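业余联赛规程与技术台 › 小组赛排名

主题:三队同分,系统排出来的名次和规程对不上

发帖:底线外两米
2022-08-21

Sernilell 夏季联赛,男子组,16 支队分 4 组,每组 4 队单循环,前 2 名进 8 强。昨晚小组赛打完,我们组三支队都是两胜一负,第四支三场全负。Jorevex 排名系统给出的出线名单和我手算的不一样,发上来请各位核一下。

队名用代号,免得扯到具体球队:

甲胜乙,净胜 8 分
乙胜丙,净胜 4 分
丙胜甲,净胜 2 分
甲胜丁,净胜 2 分
乙胜丁,净胜 16 分
丙胜丁,净胜 4 分

积分规则是胜一场两分,负一场一分,弃权零分。甲乙丙积分相同。

系统按全部小组赛净胜分排:乙 +12,甲 +8,丙 +2。出线的是乙和甲。

我按三队相互之间的净胜分排:甲 +6,丙 -2,乙 -4。出线的是甲和丙。

规程原文是这么写的:“积分相同的球队,按相互间比赛成绩决定名次;仍相同的,按净胜分决定。”问题出在后半句,没有写是哪几场的净胜分。

利益关系先说明:我不在这三支队里,我是丁队的,已经回家了。

——————

回复:表格第八列

手算结果没错。三队相互间一胜一负,形成循环,第一步分不出来。第二步应当只看这三队之间的三场比赛,和丁队的比赛不计入。

检验方法也简单:循环圈内净胜分总和一定为零。+6、-2、-4 相加为零,没有抄错。系统那一组加起来是 +22,正好等于丁队的净负分,说明它把丁队三场全带进来了。

——————

回复:Busedier老后卫

我不同意“应当”这两个字。规程没写清楚,就不能默认是相互间净胜分。很多业余比赛就是用全部小组赛净胜分,队长们也都是按这个打的。乙队最后一场打丁队,领先以后主力没有下,一直打到终场,他们显然认为这几分有用。

事后改口径,对乙队不公平。

——————

回复:表格第八列

看句子结构。“按相互间比赛成绩决定名次;仍相同的,按净胜分决定”,中间是分号,后半句承接前半句,比较范围没有重新定义,仍然是相互间比赛。如果要切换到全部比赛,应该写“全部小组赛净胜分”或者“总净胜分”。

国际上通行的顺序也是这样:先看相关球队之间的胜负,再看相关球队之间的净胜分,再看相关球队之间的得分,之后才轮到组内全部比赛的净胜分和得分。

至于乙队主力打满全场,那是他们的判断,不能拿来解释规程。

——————

回复:Busedier老后卫

通行顺序我知道。规程有没有写“未尽事宜按现行规则执行”?写了我就没话讲。没写的话,通行顺序对这个比赛没有约束力。

——————

回复:底线外两米

写了,在规程最后一条:“本规程未尽事宜,按现行篮球规则及组委会补充通知执行。”补充通知目前只有一份,讲的是球衣颜色和迟到时限,没有涉及排名。

——————

回复:Busedier老后卫

那第一个问题我收回。相互间净胜分,可以。

但是还有第二个问题,你们都跳过去了。甲 +6 排第一,确定了。剩下乙和丙两队同积分,两队之间乙赢了丙。两队同分先看相互胜负,这是第一步的规定。所以第二名是乙,不是丙。

这样算下来出线的还是甲和乙,跟系统一样,系统只是过程错了,结果是对的。

——————

回复:罚球线左侧

楼上这个说法每年都有人提。先确定第一名,再把剩下的人拉回第一步重新比,这在有些项目、有些协会的规程里成立,但必须明写。篮球这边的做法是:在某一步上如果所有球队都分开了,名次当场就定了。只有在这一步分出一部分、剩下的仍然相同时,才对剩下的球队从头再来。

本例中第二步得到 +6、-2、-4,三个数互不相同,三队同时分开。没有“剩下的仍然相同”,也就没有重新开始的条件。

换一组数看区别。假设第二步算出来是 +8、-4、-4,那么第一名定了,后两队在第二步仍相同,这时候回到第一步,看这两队之间谁赢。这种情况乙出线没有争议。

——————

回复:Busedier老后卫

两种做法在逻辑上都讲得通。我的理由是,两队直接比赛的结果比间接算分更有说服力。乙在场上赢了丙,最后丙出线乙不出线,你怎么跟乙解释?

——————

回复:罚球线左侧

三队循环里,每支队都赢过另外两支中的一支。丙也可以说自己赢了甲,凭什么甲第一。既然进入了三队比较,就得承认单场胜负在这个圈里已经用过一次,而且没有分出结果。你的做法等于给第二名的争夺加了一条只对一场比赛生效的标准。

另外有个副作用。按你的做法,乙丙谁出线跟他们各自的净胜分无关,只要甲是第一,输赢几分都一样。球队在比赛最后阶段不知道该不该追分,这对规程来说是缺陷。

我不是说你的方案不能用,是说得提前写。

——————

回复:记录台常客

名次顺序上我同意罚球线左侧。补一个更实际的问题:乙丙那场的分差确认过没有?

这一组对单个进球非常敏感。乙丙那场如果多记或少记一个两分球,结果如下。

乙胜丙净胜 4 分:乙 -4,丙 -2,丙出线。
多给乙一个两分球,净胜六分:乙 -2,丙 -4,乙出线。
少给乙一个两分球,净胜 2 分:乙 -6,丙零,丙出线。

甲在三种情况下都是 +6,不受影响。也就是说,讨论规程之前要先把这张记录表看死。排名系统读的是录入员敲进去的终场比分,它不会去核对累积分栏。
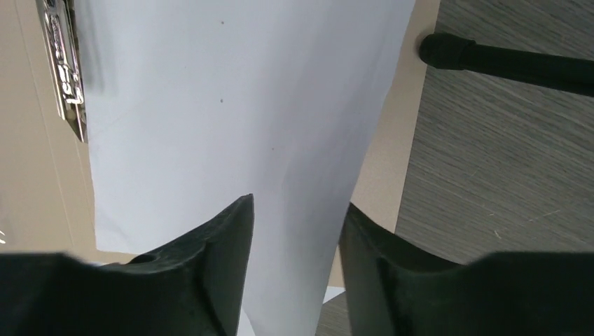
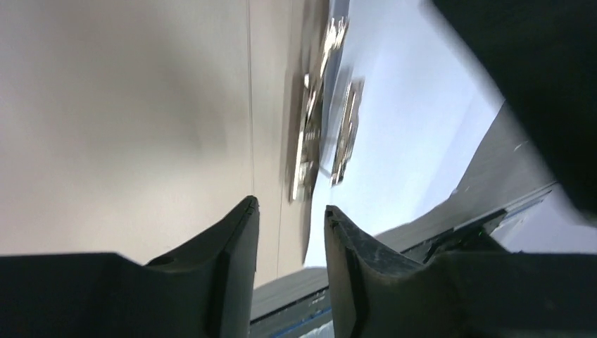

我自己碰到过的差错主要集中在两类。第一类是进球记到了对方的累积分栏,发现以后只改了一边,另一边没有划掉。第二类是节末压哨球,裁判示意有效,计时员已经在拆钟,记录员在写本节小计,这个球只上了记分牌,没有上表。

核对的顺序建议是:先数累积分栏里的斜线和圆点,再核每节小计,再核个人得分合计,最后才看终场比分。前三项对得上,终场比分没有理由不对。不要反过来从终场比分往回凑,凑出来的一定是平的。

——————

回复:底线外两米

说到点子上了。那场在 Stüber 馆打的,我正好在看台。第四节中段记分牌卡过一次,重启以后有几十秒显示的分数是旧的,后来手动调上去。我印象里终场时记分牌显示乙领先六分,但公布的是 4 分。

我没有拍照,只是印象,不作为依据。

——————

回复:表格第八列

记分牌和记录表不一致时,以记录表的累积分为准,除非裁判长在签字之前认定记录有误。签字以后还能不能改,要看规程里的申诉条款。业余比赛一般写的是赛后多长时间内由队长在表上签字提出,过时不受理。

乙队队长有没有在表上签申诉?

——————

回复:底线外两米

刚问到,没有。两队队长都在正常位置签了名,申诉栏空白。

——————

回复:Busedier老后卫

那就是程序上已经关门了。但要是表真的记错了,一支队因为两分没出线,光说“没签申诉”也不太像话。组委会应当主动核一遍。

——————

回复:记录台常客

主动核可以,范围要限定。能改的是誊写和加法错误,即表上有记录、合计加错了,或者录入系统时敲错了。不能改的是“表上没有但有人记得进了”的球。后一种一旦开口子,小组赛每一场都可以拿手机视频回来重算,从哪场开始、到哪场为止,没法划线。

——————

回复:两双收割机

插一句,为什么不用得失分比率?我以前打的联赛是总得分除以总失分,精确到小数点后几位,从来没人吵。

——————

回复:表格第八列

那是早年的做法,后来大多数比赛改成净胜分了。比率有个问题,同样赢 8 分,低比分比赛比高比分比赛得到的比率更高,于是慢节奏的队占便宜。净胜分不受节奏影响,球员在场上心算也方便。没人吵可能只是没碰到三队循环。

——————

回复:两双收割机

碰到过,没吵是因为没人会算。

——————

回复:录入员乙

我参与过 Jorevex 的比赛配置,不是他们公司的人,说一下设置层面的事。

排名规则是在建赛事的时候选的,选项是一串可以拖动顺序的条件。默认模板第一条是积分,第二条是“相互胜负”,第三条是“净胜分”。这个“净胜分”默认取全部场次。要取相互间场次,需要点开这一条,把范围从“小组全部”改成“同分球队之间”。界面上这一项是折叠的,建赛事的人多半没有展开过。

所以系统的输出不代表组委会对规程有另一种理解,只能说明用了默认值。

另外还有一个开关叫“分出部分球队后重新比较”。打开以后,是在剩余球队仍相同时才触发,和罚球线左侧讲的一致,不会出现 Busedier老后卫 说的那种先定第一再回头的情况。要实现那种排法得手动改名次。

——————

回复:底线外两米

这条有用。其他三个组有没有受影响?

——————

回复:录入员乙

看了公开的积分页。另外三个组里,一个组四队积分各不相同,不受影响。一个组是两队同积分,直接比相互胜负就分开了,用不到净胜分。还有一个组也是两队同积分,同样在第二步分开。只有你们组走到了第三步。

改设置以后重新计算,对那三个组没有副作用。但是要注意,重新计算会覆盖已经生成的淘汰赛对阵,最好先导出一份再动。对阵图里已经填好的时间和场地,重算后会不会保留,我没有把握。

——————

回复:罚球线左侧

淘汰赛什么时候开始?

——————

回复:底线外两米

九月第一轮。场地已经订了,时间上来得及改对阵,问题只在于组委会改不改。

——————

回复:Busedier老后卫

我的立场更新一下,省得有人翻前面的回复来反驳我:

净胜分范围,同意按相互间。
三队分开后是否回头比较,我仍然认为直接胜负更合理,但承认现有条文支持不了这种排法。
分差核对,应该做,限于记录台常客说的范围。

还有一点,不管最后谁出线,组委会要发书面说明,把计算过程列出来。只在系统里悄悄换个名字,乙队肯定炸。

——————

回复:记录台常客

书面说明同意。格式可以简单,六场比分、三队相互间小计、适用的条款,一页够了。

顺便建议下一版规程把这一条改成下面这样,拿去直接用也行:

“两队或两队以上积分相同时,依次按下列标准决定名次:相关球队之间比赛的胜负;相关球队之间比赛的净胜分;相关球队之间比赛的得分;小组全部比赛的净胜分;小组全部比赛的得分;抽签。在任一标准下部分球队名次已定、其余球队仍相同的,对其余球队自第一项标准起重新比较。加时赛得分计入净胜分及得分。”

加时那句一定要写。有的地方把加时赢球一律按净胜一分处理,和计入实际比分是两回事,不写清楚以后还会有一帖。

——————

回复:两双收割机

弃权的怎么算?有的队最后一场凑不齐人,对手白拿一个大比分,对同组其他队不公平。

——————

回复:表格第八列

弃权按固定比分计入,这个在现行规则里有。是不是公平另说。如果用相互间净胜分,弃权队通常在组里垫底,那场比赛多半不进入比较范围,影响已经比用全部净胜分小很多。例外是弃权队自己也在同分圈里,不过它弃权那场积零分,不容易跟别人同分。

要彻底处理就得规定弃权队的所有成绩作废,那又会带来别的问题,比如已经赢过它的队少了一场胜利。建议另开帖。

——————

回复:底线外两米

更新。组委会回复了,内容摘录如下:

一、确认净胜分适用范围为相关球队之间的比赛。
二、乙丙一场的记录表已由当场裁判长复核,累积分、各节小计和个人得分合计一致,终场净胜 4 分,不作更改。
三、系统设置修改后重新生成对阵,甲、丙出线。

关于三队分开以后是否回头比较,回复里没有提,我追问了一封,还没有答复。书面说明他们说会贴在积分页下面。

——————

回复:Busedier老后卫

第二条核过就行。第三条我保留意见,不再争了。追问的那封有答复请贴上来。

——————

回复:录入员乙

刚看积分页,名次已经变了,淘汰赛第一轮的场地那一列现在是空的。果然没保留。谁认识他们后台的人提醒一声,导出的旧表里应该有。

——————

相关主题
加时赛得分是否计入净胜分,各地写法汇总
记录表累积分栏划错以后怎么改
弃权场次的处理,另开一帖
节末压哨球:计时员和记录员谁先停手
Busedier 室内馆地板打滑,周末还能不能打
求一份 16 队赛制的赛程模板

站内搜索 输入关键词 全部版块 搜索

本站使用 Cookie 保存登录状态和阅读记录。继续浏览即表示同意。 知道了 管理设置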